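Section 4: Setting up a petition and a vigil notice

Applies to organiser accounts on the Trestden campaign platform. Supporter accounts cannot open the screens described in this section.

4.1 Before you start

You need a confirmed organiser account, a group page, and the name of the body the petition is addressed to. If your group was moved over from Ollolby, check that the group page shows "Active" in the top bar. Groups shown as "Held" can save drafts but cannot publish them.

Caution: The addressee cannot be changed once the first signature has been received. A petition sent to the wrong authority has to be closed and started again, and signatures do not carry over.

4.2 Creating the petition

1. Open Group > Actions > New petition.
2. Enter a title of no more than 93 characters. The title should state what is being asked for, e.g. "Stop culvert works at Retamal until the springs have been surveyed".
3. Select the addressee from the list. If it is missing, choose Other and type the full postal address.
4. Enter the request text. The limit is 3,300 characters, including spaces. Text pasted from a word processor loses its footnotes.
5. Under Place, drop a pin or draw an outline. Use an outline for habitat, grazing land or burial ground. A single pin on a sensitive site can lead visitors straight to it.
6. Set the closing month. Petitions left without one close after 200 days.
7. Press Save draft.

Note: The outline is rounded to the nearest map square on the public page. The addressee receives the exact outline in the final file.

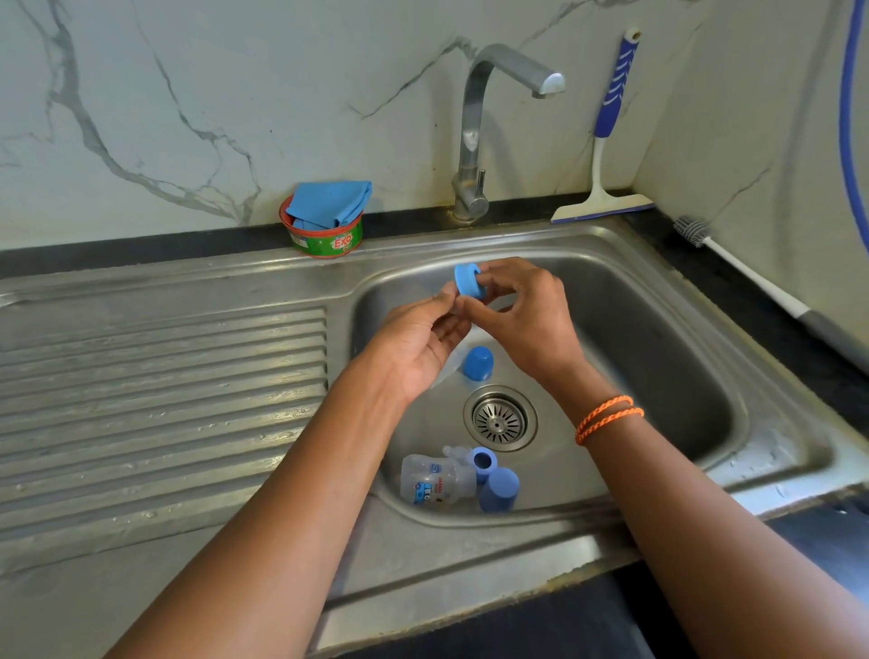 4.3 Signature settings

1. Open the draft and select Signatures.
2. Choose whether names are shown in full, as initials, or hidden. The default is initials.
3. Turn on Postcode check if the addressee only accepts residents. Dakbridge and most other district authorities do.
4. Turn on Paper sheets if you will also collect by hand. Each printed sheet holds 10 names and carries its own sheet number.
5. Press Apply.

Paper sheets must be typed in before the closing date. Allow about an hour for a full folder. Sheets with a missing or altered number are rejected at the upload screen - do not write over the number, print a new sheet.

Caution: Do not collect names on plain paper and copy them across later. The system cannot tell these from duplicates and will mark the whole batch for review.

4.4 Adding a vigil notice

A vigil notice is a separate page linked to the petition. It gives the meeting point, the start time and any conditions set by the landowner.

1. Open Group > Actions > New gathering and select Vigil.
2. Link the petition by typing the first few letters of its title.
3. Enter the meeting point and the start time in 24-hour form (18:30, not 6.30).
4. Complete the Conditions box. State whether candles, amplified sound and dogs are allowed.
5. Fill in Access: surface, slope, nearest toilets, nearest place to sit. Note any quiet or washing space set aside for people who need one before prayers, and whether there is room for feeding a child.
6. Press Preview, then Publish.

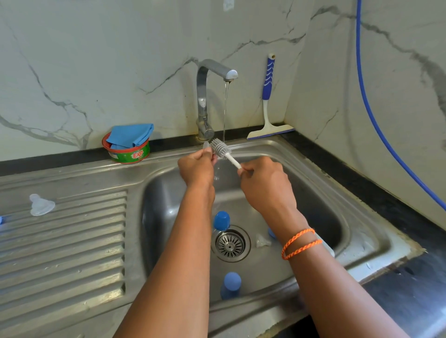 Cleaning a bottle teat with a brush under the tap.

Note: Entries in Access appear on the public notice in the order typed. They are not translated automatically. If you need a second language, add it under each line.

4.5 Changing or cancelling a notice

Changes to time or place are sent by email to everyone who has pressed Attending. Changes to Conditions are not - use Message attendees for these. To cancel, select Withdraw and enter a reason. The page stays visible with a "Withdrawn" banner until the linked petition closes.

If Withdraw is greyed out, the linked petition is under review. See section 7.2.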